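Section 4: Looking after the lane edge and hedge

Edomora Estate Handbook – grounds and access

Read Section 2 (tools and clothing) before starting any of the work below. Section 3 deals with the gates and is not repeated here.

4.1 What this section covers

This section is for anyone who has taken on a length of lane under the Edomora upkeep scheme. It deals with the asphalt, the raised edge, the strip of soil that gathers on it, the low hedge and the taller planting behind. It does not deal with drains under the road or with overhead wires. Report those to Ashraf Bennani at the estate office and leave them alone.

Each length of lane has its own page in the lane book. Write down what you did on the day you did it, even if it was only a walk.

4.2 Before you start

1. Sign out your length in the lane book.

2. Put a warning board at each end of the stretch you are working on. Place each board 30 metres beyond the last spot where you will be standing. On a bend, move it further out until a driver can see it in good time.

3. Put on a high-visibility waistcoat and gloves. Wear eye protection for any cutting.

4. Walk the whole length once without tools. Look for glass, wire, wasps' nests and anything leaning out over the asphalt.

5. Park on the verge by the gate, never on the lane itself.

Caution: The lane is narrow. Stop work and step up off the asphalt for every vehicle, including bicycles. Do not wave traffic past you.

Note: The boards are kept in the Laizer shed. If they are all out, choose another day.

4.3 Clearing the raised edge

Soil, grit and dead leaves collect along the edge and, left long enough, grow a crop of their own. Clear it twice a year, once in September and once when the spring growth starts.

1. Start at the higher end and work downhill.

2. Loosen the soil with a hand hoe held flat. Do not lever against the edge with a spade. Old edging breaks easily and the pieces end up on the road.

3. Pull out rooted weeds by hand. If a root has gone down into the joint between the edge and the asphalt, cut it level and make a note of the spot.

4. Sweep the loose material away from the asphalt and into a barrow. Use the stiff broom first and the soft one afterwards.

5. Pick out litter and bag it separately.

6. Tip clean soil at the foot of the hedge, no deeper than the width of your hand. Anything with gravel in it goes to the heap by the shed.

Caution: Never sweep grit on to the road and leave it for traffic to scatter. Bicycles skid on it.

If a section of the edge rocks when you press it with your foot, mark it with a dab of the yellow paint from the shed and tell the office. Loose lengths are reset by Dotemia under the maintenance contract, and the work is done in batches – so a marked length may stay as it is for a while.

4.4 Checking the asphalt

You are not expected to repair the road, only to say what state it is in.

1. Walk down one side and back up the other.

2. Note any crack wide enough to take the edge of a coin.

3. Note any hollow where water stands, and go back to look at it after rain if you can.

4. Feel along the join between the asphalt and the raised edge for places where the surface has dropped.

5. Give the position of each fault in paces from the nearest gate, and say which gate.

Darker areas and general wear do not need to be reported unless the surface has begun to crumble. The same goes for scraps of old road marking. The lane is not going to be repainted, and a worn mark is not a fault.
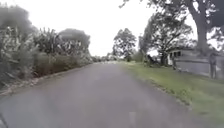 When you write up the check, use the words on the inside cover of the lane book: sound, worn, cracked, sunken, broken. Please don't make up others. Lenuța Dinu copies the entries into the yearly return and has to be able to compare one length with the next.

4.5 Trimming the low hedge

The aim is an even top and a face that stays behind the raised edge. A hedge that bulges over the road makes drivers pull out to the middle, and on this lane there is no room for that.

1. Check for nests. If you find one in use, leave that stretch and record it.

2. Set a string line along the face you want. Tie it to canes, not to the hedge.

3. Cut the face first, from the bottom upwards, leaning the cut slightly so that the base is wider than the top.

4. Cut the top next. Follow the fall of the road by eye. Do not try to make it level.

5. Take out dead wood with loppers. Brown growth is not always dead, so scratch the bark with a thumbnail and leave the stem if it is green underneath.

6. Rake the cuttings off the edge and the asphalt as you go.

Remove no more than a third of the season's growth in one visit. If the hedge has got away from you, bring it back over two or three visits.

Caution: Powered trimmers may be used only by people on the list in the shed. Two people must be present, one of them watching the road. Stop the motor before you clear a jam.

4.6 Tall planting behind the hedge

The large-leaved clumps and the trees behind the hedge are there for shelter. They need very little doing to them.

1. Cut off leaves that hang over the asphalt or rest on the top of the hedge. Cut close to the stem with a clean knife.

2. Leave hanging leaves that touch nothing. They look untidy, but they shade the soil.

3. Do not climb into the planting from the road side. Use the field gate and come at it from behind.

4. Do not prune trees. If a branch is hanging or split, put the boards out, keep away from underneath it and ring the office.

Note: Sap from some of the broad-leaved plants stains cloth for good. Wear old clothes.

4.7 Disposing of cuttings

Soft cuttings go in the compost bays, woody ones on the shredding pile. Tie long leaves in bundles before moving them, or they slide off the barrow. The Hedent shredder is booked through Koen Segers. It is not to be started by anyone who has not been shown how to use it.

Nothing is burned on the lane at any time of year.

4.8 Finishing

1. Sweep the asphalt a last time, the full width.

2. Count your tools back into the bag. Hand hoes are easily lost under the hedge.

3. Bring in the far board first, then the near one.

4. Fill in the lane book: date, length, work done, faults found, who was there.

5. Sign the length back in.

4.9 Common problems

Weeds come back along the edge within a few weeks. The roots were cut too high, or soil was left in the joint. Hoe again and brush the joint out with the narrow wire brush.

The hedge is thin at the bottom. The top has been allowed to grow wider than the base and is shading it. Cut the top back harder on the next two visits and leave the bottom alone.

Water runs across the lane after rain. Look for a plug of leaves along the edge a little way uphill. Clear it by hand. If there is no plug, report it.

A board is missing or damaged. Do not start. Tell Tanvir Bepari, who orders replacements.

4.10 Contacts and changes

Questions about this section go to Busisiwe Mokoena at the estate office. Paragraphs 4.3 and 4.5 were revised on 19th December and replace the loose sheet that used to be pinned up in the shed. If the sheet is still there, take it down.

Section 5 covers the footpath and the stile.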